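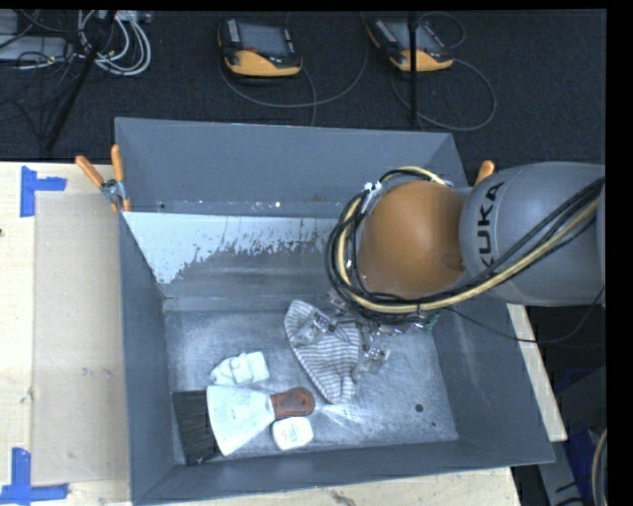 Section 4: Clearing a mixed bin

Read Section 3 (Homing and the stop button) before this one. If you skipped Section 3 to get to the interesting part, the interesting part will still be here when you come back.

4.1 What to expect

Gurudholm is sorting software for an arm that picks odds and ends out of a bin and puts them somewhere more sensible. Visitors who see it for the first time tend to ask whether it can do the washing-up yet. It can't. It can't fold a shirt either, and if you hand it a teapot you will need another teapot. What it can do, on a decent day, is empty a bin of mixed household and workshop bits while you do something else within reach of the stop button.

A small child can clear the same bin in less time and will complain more. Please keep this comparison in mind when talking to managers.

4.2 Before you start

1. Check that the bin is clamped to the table. An unclamped bin counts as a loose item and the arm will, sooner or later, treat it as one.

2. Look along the cable bundle from the arm's last joint to the gripper. It should have enough slack to follow the wrist through a full turn and not so much that it drags across the bin.

3. Put the hand controller where you can reach it without leaning over the table. Behind the table on the floor is fine for storage and no good at all for emergencies.

4. Load the bin. For a first run, use the sort of thing you would find in a kitchen drawer or under a sink: a cloth, a putty knife, a brush, a small tub. Drop them in as they come. Setting them out neatly gives a lovely result that will never happen again.

5. Make sure nothing in the bin is worth more to you than the afternoon.

CAUTION: No glass, no open blades, no liquids, no pets' toys that squeak. The last one is for your own sake.

4.3 Running a clearing job

1. On the controller, choose Jobs, then Clear Bin.

2. Set the speed to 20 per cent. You will be tempted to go higher. Everyone is, and Section 9 (Spare Parts) is the longest in this guide.

3. Set Attempts per Item to 2. After the second miss the arm leaves that item and goes on to the next. Higher settings are allowed, but watching it fail to pick up the same spoon over and over does something to a person.

4. Press and hold Start until the arm begins to move, then let go.

5. Stay outside the marked area until the controller reads Job Ended. "Paused" and "Job Ended" are different messages. The arm knows this.

NOTE: If the job ends with items still in the bin, press Continue, not Start. Start throws away the record of what has been moved, and you'll have to write the results by hand.

4.4 Things it finds hard

Cloth. A cloth has no fixed shape and no obvious place to hold it. The gripper will usually get a pinch of it, though possibly together with whatever lies underneath. If a cloth comes up with company, let the job carry on. The release step drops both.

Flat things. A putty knife lying on its face offers very little to grab. Gurudholm aims for the handle, and when the handle is against a wall it aims for the handle anyway.

Clear plastic. Shine confuses the depth reading. The arm may close on thin air with great confidence. Dimming the overhead lights helps a bit.

Brushes. Handle good, bristles bad. Pomesetti fingers cope better with bristles than the older Đàm set, but they also wear out sooner. Swap them after 940 picks, or when they start to look sorry for themselves.

4.5 Fault messages

Code 13, Grip Uncertain: the arm thinks it may be holding something. Look at the gripper. If it is holding something, press Yes. If it isn't, press No. This is the most you will be asked to contribute, so enjoy it.

Code 14, Bin Not Found: the bin has moved. See 4.2, step 1.

Code 17, Item Too Large: check that the item isn't your sleeve.

For anything else, write down the code and what was in the bin, then contact Poonam Malhotra at the Ekbridge support desk. Tín Chu covers when she is away. Neither of them can make it do the washing-up.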